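April, evening

Spent the whole day on the action chunking code and have less to show for it than I wanted. Writing it down while I still remember which changes went in and which I backed out.

The folding policy that came over from Csizmadia runs well enough in replay. On the arms it hesitates. Every time a new chunk arrives both wrists give a small twitch, and if a gripper is near cloth when that happens it can drag the hem sideways. I had blamed the network for this. It was the timestamps. The camera process was stamping images when they left the queue, and the joint states were stamped when they were read, so the policy was being handed a picture that was older than it claimed to be. Under load the gap grew, which explains why the twitch was worse in the afternoons when the Nescombe job was running on the same machine.

Moved the stamp to the capture callback. Restarted everything. The twitch is smaller but still there.

Next I looked at how chunks are joined. Fistatcombe (our runtime, still the silliest name in the building) drops the old chunk the moment a new one lands and starts from its first action. That first action belongs to the time of the observation, so by the time it is used it is already stale. I changed it to skip forward by the measured inference delay and then blend over 8 steps. Tried 20 steps as well, and the arms went soft and late, closing on air just past the edge of the fabric. Went back to 8.

After lunch I ran it with the grey cloth in the middle and the white one folded at the back left. The left gripper was out past the white cloth and the right one over the lower left of the grey. I kept one hand on the stop button and watched the log with one eye. 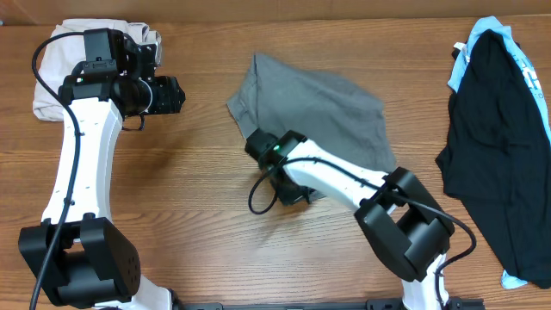 Does blending the chunks hide a bad policy? To some extent, yes. It smooths the joins, so a policy that changes its mind every chunk will look calmer than it is, and I need to log the raw disagreement between chunks as well as the blended output.

So I added that. Each time two chunks overlap it now writes the largest joint difference to the run file. Most of the joins are close to nothing. The bad ones come in bunches, nearly all of them while the right arm is lining up on an edge, and there the two plans want different corners. No amount of blending will sort that out. The average of two corners is a point in the middle of the cloth.

I think this is in the data. The Cusico export has 1,952 episodes and I have never checked which corner gets picked first. If it is split evenly then the policy is only repeating what it was shown. I started a script to label the first grasp in each episode from the gripper closing signal, but it trips over the ones where the gripper closes twice. Left it half done.

Also found that the episode loader was silently cutting anything longer than 4,000 steps. The ends of the long runs, where the last fold happens, were never used in training. No warning, no log line. I have made it raise an error for now, which broke the nightly build straight away, so at least I know what depends on it.

Left for tomorrow:
Finish the first grasp script and deal with double closes.
Plot disagreement against distance to the cloth edge.
Move the Nescombe job to the other machine.
Put the blend length in the config file, it is still typed into the code.
Ask whether the long episodes can be split at the fold instead of cut.

Committed the timestamp fix and the blending separately this time. Backed out the change to the control rate, it made no difference and I don't trust my reasons for trying it. Home late, soup.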